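Foam Block Sets: Gallery and Notes

Tomaszewski Learning Supplies, Bokdale workshop

The notes on this page cover the plain foam cubes as supplied to childcare centres, therapy rooms and libraries. They deal with colour, surface finish, edge condition and cleaning. The text was compiled by Bartosz Wieczorek and checked against the workshop sheets by Archie MacLeish. Dimensional tolerances are listed separately in the Drernus specification, available on request.

Colour

Cubes are sold in solid colours, one colour per cube, with no printing on any face. Pigment is mixed into the foam before it is cut, so a shallow nick shows the same colour underneath. Perceived colour varies with the direction of the light. A face turned toward a window will read paler than its neighbour on the same cube, and the difference is most pronounced in the purples. Colour matching should be done on top faces only, under one lamp, with the samples turned square to each other.
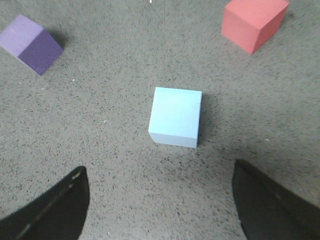

Replacement cubes are matched to the current batch and may differ slightly from cubes that have been in service for several years. Where an exact match matters, order the full set. Ehab Kabbaj keeps a reference cube from each batch in a closed drawer and can compare a returned sample on request. Allow two weeks in December, when the workshop runs on reduced hours.

Edges and corners

Edges are cut with a hot wire and left unbevelled. Corners soften a little with handling, and this is normal. A cube should be retired once a corner has torn or a piece can be pulled away with the fingers. Edge wear was checked at the Clotness centre after 2,000 stacking cycles on a mixed set. Rounding was measurable at the corners, but the faces stayed flat enough to stack 4 high without leaning.

Surface

A matte, lightly textured work surface gives the best results. Cubes slide on gloss laminate and pick up lint from carpet. Mid-grey is the preferred bench colour for sorting and inspection, as pale and saturated cubes both stand out against it. Speckled finishes are acceptable provided the fleck is fine. A coarse fleck makes it harder to spot crumbs of foam during inspection.

Spacing

For sorting work, leave clear space on all sides of each cube so that it can be picked up without disturbing its neighbours. Cubes need not be squared to the bench edge. Eugeniusz Kalinowski recommends setting them out at mixed angles for grasp practice, as an evenly aligned row lets the user repeat one hand position throughout.

Cleaning

Wipe with a damp cloth and neutral detergent. Water should be no warmer than 40 degrees. Press the cube between two towels and stand it on a rack, turning it once. Do not wring, tumble dry or leave on a heater. Bleach will lighten the darker colours unevenly and is not covered under the exchange policy. Solvent-based marker cannot be removed.

Storage

Store in a ventilated tub away from direct sun. Pinks and corals fade first, usually on the side facing the light, so rotate the stock if the tub sits near a window. Avoid stacking heavy items on top. Compression marks recover within about a day at room temperature, though a cube stored flattened over a whole school term may keep a permanent set.

Ordering

Single cubes and full sets are both available. Quote the colour name and batch code from the carton label. Organisations ordering for more than one site should send a single list with delivery addresses alongside each line. Radosław Domański handles freight enquiries and returns.

Contact the Bokdale workshop | © Tomaszewski Learning Supplies | Back to top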